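Jobs & Calls > Community > Paid, part-time

Bench helpers wanted for the small-things tidying table at Clolum

Posted Aug 31, 2025 by Trinh Diệp
14 comments | 19 shares

If you are the sort of person who can't walk past a cluttered kitchen drawer without wanting to sort it out, please keep reading, we would love to meet you! Clolum is a little workshop on the Praltbridge side of the river, and we spend our days thinking about the small stuff that piles up on everyone's tables: the odd tools, the bottles, the little dishes that end up holding whatever got dropped in them. We are putting together a guide to tidying small objects, and we need patient people to come and help us work through it at the board. 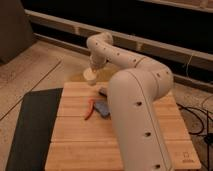
Reading time: 2 minutes

Most of the work happens on a bamboo board, with a handful of everyday things set out on it at a time. You'll lay out a group of objects, decide with the rest of us where each one ought to live, put it there, and write down in your own words why that spot made sense (or didn't, which is every bit as useful to us). Then it all comes back out and we try another way. It is slow, friendly work, and there is plenty of talking while it goes on.

You don't need any experience. We have had retired teachers, students and one very thorough baker, and they all sorted things differently, so please don't worry about doing it the right way. What we do ask is that you can sit or stand at a bench for a couple of hours, that you handle little items comfortably, and that you're happy to wipe down and put away at the end of a session. Neat handwriting is a plus, though mine is terrible and I've managed.

Each helper signs up for six sessions, finishing in November, and receives $500 when the last one is done. Coffee, tea and a decent lunch are on us. We share the building with the Jalali framing shop, so come in by their door and follow the hallway to the back.

The current set leans toward desk and washstand things: a blue dish, a white bottle or tube with a printed label, and plain blocky items that could go in several places, depending on who you ask. Those last ones start the longest discussions, and I look forward to them more than I probably should.

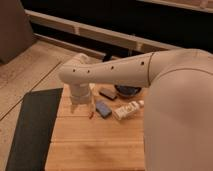 How to apply

Write a short note to Trinh Diệp, care of Clolum, or leave it at the front counter of the Losel reading room. Tell us a bit about yourself, which times of day suit you, and one spot at home that you can never keep tidy. Long answers are welcome, and so are short ones. I read every note myself and will write back either way.

Filed under: Help wanted, Home & household, Praltbridge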